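May 5, 2026 — by the Kutent diarist
2 min read

Wind forecast said 18 knots again and the lake at Kutent was like glass until past three. I don't know why I still check it. Sat on the tailgate with the wing half pumped and listened to two guys argue over whether foiling is easier than windsurfing. Neither of them had been on the water all morning.

Got about an hour in the end, on the borrowed Moreo board. The shop says it "planes early." Maybe it does under someone lighter. I pumped until my legs shook and came up on the foil five times, and I'd call two of those riding. The other three were slow falls with a good view. My old Cuervo is heavier and uglier and I got up on it just as often last week, so I'm not convinced I need to spend $3,117 to fall off something prettier.

The shop also wants me in the Plukum downwinder in July. They keep saying it's fine for improvers. Last year's improvers got a tow back, from what I heard. I said I'd think about it, and I have, and I still want to know who drives the safety boat and how many people it's watching. The flyer has a lot to say about the T-shirt and nothing about that.

Jibes are still bad. I look down at my feet at the exact moment I should be looking where I'm going — I know it, I do it anyway. Everyone on the beach has a different cure. Bend the knees more, bend them less, buy a bigger front wing.

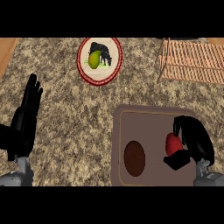 I'll try the small front wing tomorrow if there's any wind, and leave the Moreo at the shop. Need to fix the slow leak in the strut first.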